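Quick one today, I've got to be out by 8 and there's still no milk.

So. The desk. White thing with the tall hutch on top, came from the second-hand place in Foltotthorpe, and it has been swallowing my paperwork since January. I finally had a go at it. Everything off, shelves wiped, cubbies cleared right down to the little screw holes. Took me an hour and a half, mostly because I stopped to read old letters. One was a bill from Gerkham for 224 pounds which I'm fairly sure I paid. Will ring them. Probably.
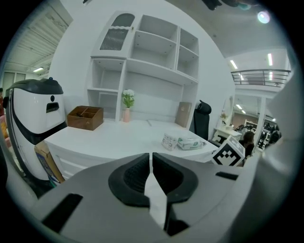 The plan is that nothing goes back up there unless I use it every week. We'll see how long that lasts! I said the same about the hall cupboard and you all know how that ended (9 umbrellas). For now the brown wooden organiser gets to stay, left hand side where I can reach it, and the flowers in the pink vase, becuase a desk with nothing nice on it makes me want to work in bed.

Wipes are brilliant for this, by the way. Did the shelves with spray last time and it left smears all over the white. Wipes, then a dry tissue. Done.

Drawers next. The three small ones down the left are sorted, pens and chargers and so on. The wide one was the horror. Takeaway menus, dead batteries, the instructions for a Plosell kettle I gave away two house moves ago. All gone. One crumpled tissue in there now and that's the lot.

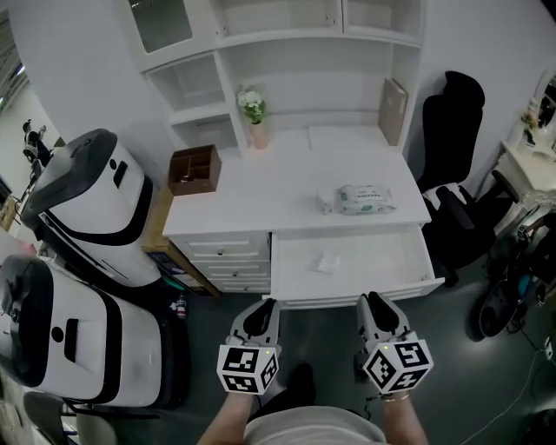
Posted by Tapsell Tidies | Filed under: Home, Desk | 8 comments

Somebody asked last time if I use drawer dividers. No. Tried them, they slid about and I ended up with bits underneath. Might cut down a shoe box instead, will report back.

Still to do: the bag of cables. Not tonight. Right, milk, shop shuts soon and I cant find my other shoe.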